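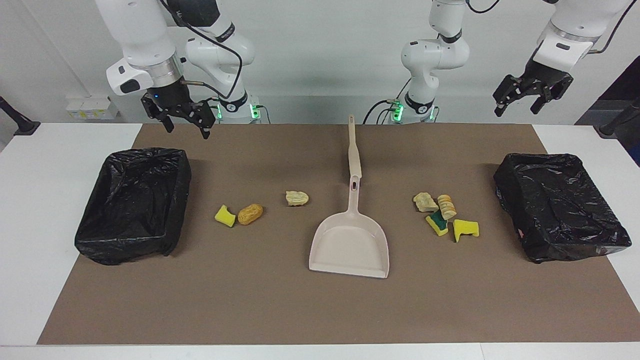 Boletín Kakau, n.º 181

Lista de revisión de seguridad: punto de encuentro familiar de Hislow
Repaso de julio, con mis comentarios

Hola otra vez. Me ha tocado a mí el repaso del centro, así que va con mis manías incluidas. Para quien llegue de nuevas: en Hislow se hacen las entregas y recogidas de niños cuando hay una separación complicada por medio, y unas cuantas de las familias vienen con orden de alejamiento en vigor. La lista es la de siempre (la que preparó Tove Bjarnason cuando abrimos), solo que he cambiado de sitio el apartado de la calle, que antes estaba al final y lo mirábamos todos con el abrigo puesto.

1. ENTRADAS Y CALLE

Entrada principal, cierre y portero automático: CORRECTO
Cierra bien y se oye bien. El timbre suena como una cabra, pero suena.

Entrada lateral por Flelum, separada de la principal: CORRECTO CON OBSERVACIONES
La puerta funciona. Lo que me preocupa es el contenedor de obra que han puesto en la esquina, porque desde dentro no se ve quién está parado detrás. He escrito a la constructora para que lo corran hacia el descampado. ¡Si alguien conoce al encargado, que le llame, por favor!

Alumbrado de la acera: NO CORRECTO
La farola que queda frente a la entrada lateral sigue apagada. En julio da un poco igual, pero en noviembre la entrega de las seis de la tarde se hace de noche cerrada. Avisado otra vez al ayuntamiento.

Parada del autobús: CORRECTO
Hay 600 metros hasta la parada, todos por calle con tiendas. A quien use la entrada lateral le seguimos recomendando la otra parada, la del mercado.

2. HORARIOS Y CRUCES

Quince minutos entre la llegada de una parte y la de la otra: CORRECTO CON OBSERVACIONES
En el papel se cumple. El martes vi a un padre llegar antes de hora y quedarse en el portal, y a la madre bajando ya por la escalera. Lo paró la compañera de recepción con mucha mano izquierda — un diez para ella —, pero no podemos fiarlo todo a que esté ella. Propongo subir a veinticinco minutos en los casos con orden.

Hoja de turnos guardada fuera de la vista: NO CORRECTO
Estaba encima del mostrador, con apellidos. Ya sé que es comodísimo. Al cajón, con llave, y en la hoja solo iniciales.

3. SALAS

Sala grande, salida despejada: CORRECTO
Esta vez sin cochecitos delante de la puerta. Gracias a quien haya puesto el gancho para colgar el aviso.

Sala pequeña, cristal de la puerta: CORRECTO CON OBSERVACIONES
El vinilo se ha levantado por una esquina y se ve el pasillo desde dentro. Hay que pegarlo de nuevo, es un momento.

Botón de aviso en cada sala: CORRECTO
Los he pulsado todos y recepción los ha recibido todos. El de la sala grande está muy duro, hay que darle con ganas.

Juguetes y muebles sin piezas sueltas: CORRECTO
He retirado un camión sin ruedas, con gran disgusto de un usuario de tres años.

4. PAPELES

Copia vigente de cada resolución judicial: NO CORRECTO
Aquí me pongo pesada. En dos expedientes la copia era de las medidas provisionales y el juzgado ya había dictado otras. Que una mujer lleve años esperando el divorcio no quiere decir que su orden de protección siga igual que el primer día: puede haberse prorrogado, cambiado de distancia o caducado, y nosotros tenemos que saberlo antes de abrirle la puerta a nadie. Revisión a primeros de mes, siempre.

Teléfonos de urgencia junto a cada aparato: CORRECTO
Están los nuevos. Tirad los viejos, que en el despacho conviven las dos hojas.

Registro de incidencias firmado: CORRECTO CON OBSERVACIONES
Firmado sí, legible según el día.

5. INCENDIOS Y BOTIQUÍN

Extintores con la revisión al día: CORRECTO

Botiquín completo: NO CORRECTO
Faltan tiritas y suero. Tampoco es un drama, las compro yo y paso el tique.

Luces de emergencia: CORRECTO
La del rellano parpadea un segundo antes de encenderse del todo, la dejo apuntada para la próxima.

6. DINERO

El presupuesto de Kirkegaard para la cámara de la entrada lateral y el videoportero es de 2.792 euros. Tenemos 2.000 apartados. He pedido precio solo del videoportero, que para mí es lo urgente, y la cámara la dejaría para otoño (además, para grabar la acera hace falta consultar antes, y de eso se encarga Tove).

Pendiente antes del próximo repaso: contenedor, farola, vinilo, hoja de turnos al cajón, resoluciones actualizadas y botiquín. Si veis algo que se me haya pasado, dejadme una nota en recepción o pilladme a la hora del café, estoy casi todas las mañanas a partir de las diez.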